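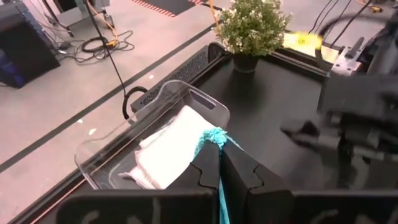

How long does it take to learn a language well enough to be funny in it?

For me it took nine years, and the joke was about a parking ticket.

I came to this country with good grammar and a very small personality. At home I was the person who made the table laugh. My aunt used to put me beside the guests she did not like, so the evening would be easier for her. Then I moved, and for a long time I was a polite woman who said "That is very interesting" and went home early.

I have been thinking about it this week, because a reader wrote to me and asked which course I used. I used many courses and I finished two. The first was an evening class on Entwistle Street, above a shop that sold vacuum cleaner parts. The second was by mail, with a thick gray book of 302 pages, and each page had one dialogue between people who were always in a hotel. I can still complain about a hotel room very beautifully. I have never needed it.

What the book did not have was the small words. I mean "well," "anyway," "I guess," "sort of." In my language we have them too, naturally, but I never noticed them there, the same as you do not notice your own stairs. In English I spoke without them for years, and people thought I was angry. If somebody asked whether I wanted coffee, I answered "No." It is a correct answer. My first manager, Dean Bunting, told me after some months that half of the office was afraid of me. He said it kindly. He gave me a piece of advice I still use: before you say no, make a noise. So I learned to say "Ooh, no, I'm good, thanks," and my life in the office changed in one afternoon.

The noise does not have a meaning. It only shows that you thought for a moment about the other person's coffee.

The telephone was the worst. In a room you have hands and a face, and when you lose a word you can point at something. On the telephone there is only your voice, and mine became very high and slow, like a child reading at a wedding. I wrote my sentences on paper before I called the dentist. Then the dentist's receptionist would ask a thing I had not written, and I would hang up, and call again the next day with a new paper. I kept those papers in a drawer. Some of them are quite good. One only says "I am calling for my tooth."

Now about jokes. I think a joke in a foreign language is difficult mostly for the reason of time. You have perhaps one second. In this second you must understand what was said, find the funny thing, translate it, check the grammar, and say it with a face that looks like you did not do any of this work. When I was finally ready, the conversation was already about somebody's kitchen floor. I had many excellent jokes on the train home.

My husband grew up in Zalberg, where they speak three languages before lunch, and he never had this problem. He makes terrible mistakes and does not care at all. He says "I am boring" when he is bored. He says "Let's make a party." People love him from the first minute. For years I corrected him in the car, and I am a little ashamed of it now, for he was the one with friends.

So, the parking ticket. It was October, and I was standing with three colleagues outside of the building. One of them had just found a ticket on her car, her second in a week, and she was reading it again and again. I said, "Well, at least somebody is writing to you." I did not plan it. I did not translate it from anything. It came out with "well" on the front and everything. They laughed, she laughed also, and I had to go back inside and stand in the restroom for a while.

It is not such a great joke, I know. I told it to my sister over the telephone, translated, and she waited for the rest of it.

After that day it was not suddenly easy. I still lose words when I am tired, mostly the names of tools and birds. I still count in my own language and I suppose I always will. When I am angry I have perfect English until the middle of the sentence and then I have none. But I began to stay longer at dinners, and last month a neighbor seated me next to her difficult brother-in-law. I understood at once what this chair meant. I was so proud that I ate two desserts.

To the reader who asked about the course: take any one that is close to your house, so you will go also when it rains. Listen to the small words on the bus. And if you have a husband who makes mistakes in the car, please leave him alone.

Next time I will write about my attempt to read poetry in English, which is going slowly. I am on the second poem.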